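## 4. Commissioning the ventilation unit

Complete this section only after the Tukberg heat recovery ventilator has been mounted, ducted and connected to power as set out in Section 3. All work on the electrical compartment must be carried out by a licensed electrician.

**Caution:** Isolate the unit at the wall switch before removing the front panel. The fan may continue to turn for a short time after power is removed. Do not put hands or tools into the fan housing until the blades have stopped.

### 4.1 Before you start

1. Confirm that the outdoor intake hood and the exhaust hood are clear of leaves, packing tape and insect nests.
2. Check that both filters are seated with the airflow arrows pointing toward the heat exchanger core.
3. Pour a cup of clean water into the drain pan and confirm that it runs away through the condensate line. If water remains in the pan, correct the slope of the line before going further.
4. Open all supply and exhaust grilles fully.
5. Close exterior doors and windows. Leave interior doors open.

**Note:** Where the home also has a wood heater or other open-flued appliance, make sure the appliance is out and cold during commissioning.

### 4.2 Pairing the wall controller

The Jestley wall controller is supplied unpaired. It must be within range of the ventilator during this step but may be moved to its final position afterwards.

1. Restore power at the wall switch. The status light on the unit shows amber.
2. Hold the **Mode** button on the controller for 4 seconds until the display flashes.
3. Press **Link** on the ventilator once. The status light changes to green when pairing is complete.
4. If the light stays amber, turn the power off, wait one minute and repeat from step 1.

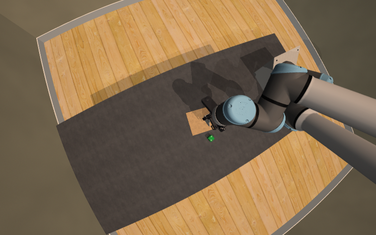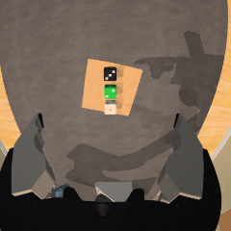 *Prepared by the Technical Publications Officer, Zitik Ventilation*

### 4.3 Balancing the airflow

Supply and exhaust airflow must be matched so that the home is neither pressurized nor depressurized. Use the balancing dampers in the main ducts. Do not use the room grilles for this purpose.

1. Select **Balance** from the installer menu. Both fans run at high speed.
2. Measure the airflow in the supply duct and in the exhaust duct at the test ports. Allow each reading to settle before recording it.
3. Compare both readings with the design airflow on the project sheet. In the standard Salameh duct layout, the design value is 66 L/s for each duct.
4. Partly close the damper on the duct with the higher reading. Take both readings again.
5. When the readings match, lock the dampers with the screws provided and replace the test port caps.
6. Write the final readings on the label inside the front panel.

**Note:** If the readings cannot be matched after 3 attempts, inspect the flexible duct for kinks and crushed sections.

### 4.4 Initial run

1. Set the controller to **Low** and leave the unit running for 24 hours.
2. At the end of this period, inspect the duct joints and the drain connection for leaks.
3. Set the humidity level and the timer to suit the household. Factory settings are listed in Section 6.
4. Show the owner how to remove and clean the filters.

**Caution:** Do not operate the ventilator while drywall sanding or floor finishing is under way. Fine dust will block the core and is not covered by the warranty.

Leave this guide with the owner. The completed warranty card must be returned to Zitik by the installer, together with a copy of the airflow readings.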